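Mendness Activity Kitchen
Table and Small Items Safety Check
Completed by: Ottavio Bianchini
Date: Sunday, March 14, 2021
Sheet no.: 846
Previous sheet: 203 (November)

Rating key: OK / Fix / Watch. Put a comment next to anything that is not OK. Comments on OK lines are optional but please keep them short.

SECTION 1. TABLETOP

1.1 Surface clean, no food residue
OK. A few tiny marks on the white top. They do not catch a fingernail. Wiped with Lustex.

1.2 No cracks, chips or raised edges
OK.

1.3 Holes in the tabletop
Watch. Same comment as November. The holes are small and dark and crumbs get into them. Clean with a dry brush first, then the cloth. Do not pour cleaner in. I would still like plugs for these. Request 890 is open.

1.4 Table steady when leaned on
OK. Leaned on all four corners. No rocking.

1.5 Table height and floor clearance
OK. 36 inches of clear floor on the working side, measured from the table edge.

SECTION 2. BOWLS, PLATES AND LOOSE ITEMS

2.1 Bowls and plates free of chips and sharp rims
OK. Ran a thumb around each rim. Nothing rough.

2.2 Bottles closed and clean on the outside
OK. Ketchup cap is tight. No dried ketchup under the cap. Label is still on, so the bottle can stay in use.
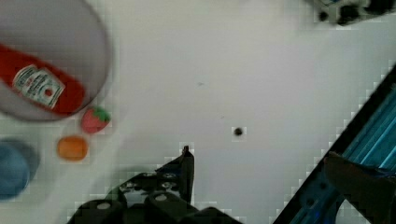
2.3 Small items kept back from the table edge
Watch. Small fruit rolls easily. Anything round should go in a bowl at the end of a session. I have asked for this before and it gets done about half the time.

2.4 Small items sorted by size for younger groups
Fix. No size gauge in the drawer. The old one was on a string and the string is still there. Until a new one comes, the group leader decides what goes out and signs for it.

2.5 Storage bins labeled
OK. Two D'Amico bins have new labels. The old labels left glue behind but it is not sticky.

SECTION 3. TOASTER OVEN

3.1 Unplugged when not in use
OK. Plug was out when I arrived.

3.2 Door opens and closes fully
OK. Hinge is a little stiff at the bottom. No grease needed yet.

3.3 Door glass free of cracks
OK.

3.4 Nothing stored on top
OK. Keep it this way. No towels, paper or plastic plates on the top panel, even when the oven is cold.

3.5 Bottles and plastic dishes moved away before heating
Watch. Clear the table before plugging in. The plate and the ketchup go to the far end or onto the shelf. The card on the wall says this but it is faded, and I will print another.

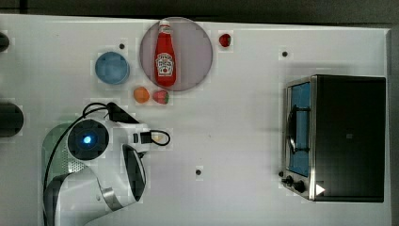

3.6 Cord condition
OK. No cuts or flat spots. Cord must not run across the front of the table.

3.7 Crumb tray
Fix. Tray was emptied but put back crooked. Straightened it. Please push it in until it stops.

SECTION 4. CLEANING SUPPLIES

4.1 Cleaners in original containers
OK. Clevurine and Lustex are both in their own bottles with caps on.

4.2 Cleaners kept apart from food and tableware
OK. Low cupboard, latch works.

4.3 Cloths changed
Fix. Two cloths were damp and folded over. Put them in the wash and set out dry ones.

ITEMS TO CLOSE BEFORE NEXT CHECK
Size gauge (2.4)
New wall card (3.5)
Hole plugs, request 890 (1.3)

Signed: O. Bianchini
Copy to the binder by the door.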